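Last updated: September

Print this page | E-mail this page

Shelving, finally

Quick one, kettle's on. The racking is up. Metal, from Nalwood, second hand, 40 quid for the lot plus a tin of biscuits for Mwanahawa Mussa who held the other end while I swore at the bolts. Took us till gone nine at night. One upright went in upside down. Had to come out again.

Everything gets a bin now. Blue ones, all the same blue, after years of ice cream tubs and shoeboxes and that horrible green crate. Shallow trays up top for what I grab every day, deeper stuff lower down. Thats the plan anyway. The rollers were Mwanahawa's idea and I moaned about them, but a full bin slides out with one finger so I have had to apologise.

Still to sort: the screws (up to 613 of them, according to the box, I'm not checking), the glue, a bag of Filtport washers I don't remember buying. Labels too. Wuvport do a roll of 60 but the last lot peeled off by teatime so probably just masking tape and a pen.

Rule for now is one sort of thing per bin. Round tubs on their own, stood up, no lids or odds and ends thrown in with them. Lasted 5 days so far wich is a record in this house.
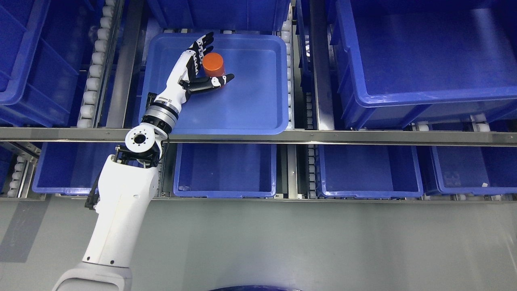

Do the bins need lids? Only if they sit for months without being touched, otherwise a lid is one more thing to lose.

Might do the back wall next. Mohamedi has the same racking a bit shorter, if it's still there when I get paid. Right, tea.

Contact | Copyright Shelf Notes | Back to top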